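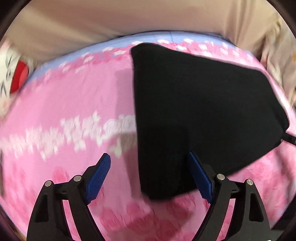 3.2 Audience sample and measures

Ratings were taken from the Drileck viewer panel, which asks members to score a film on a scale from 0 to 100 after leaving the cinema. We kept only members who had rated both a first comedy and its sequel, giving 2,510 paired scores across 46 film pairs. Remakes and spin-offs with a new lead cast were left out, as were sequels released straight to video.

Following Rustad and Szénási, the gap between the two films was measured in months from first public showing. Films opening in December were marked separately, as holiday crowds tend to score comedies higher whatever their quality.

Figure 2 plots the change in score against this gap. The fitted line falls slightly over the whole range, but the spread is wide and the slope is sensitive to the two longest gaps. With these removed, the slope is close to zero. Repeated jokes, coded by two readers using the Nyitrai scheme, explain more of the drop than the gap does. Differences between the readers were settled by discussion before the scores were merged.

Figure 2. Change in mean score from first film to sequel, by gap in months.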